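4.2 Setting the player limit on a Lirska match server

Stop the server before you change the limit. Edits made while a match is running are lost at shutdown.

1. Open the Dirnar console and select your server group.
2. Under Capacity, set Max players. The default is 50; the highest value allowed is 200.
3. Set Standby servers to 3 or more if you expect a busy opening night.

Note: Standby servers count toward your monthly hours even when empty.
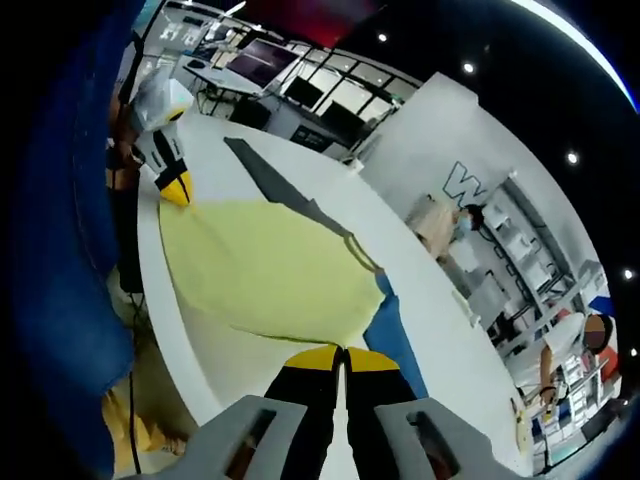
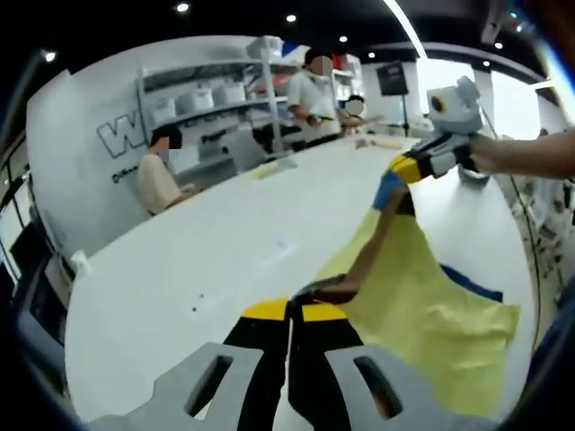

4. Click Apply, then start the group again.
5. Join from a test account and check that the new limit shows in the lobby.

Caution: Lowering the limit below the number of connected players drops the newest connections first. Reconnect tokens expire after 12 minutes.

For queue messages, see section 4.3.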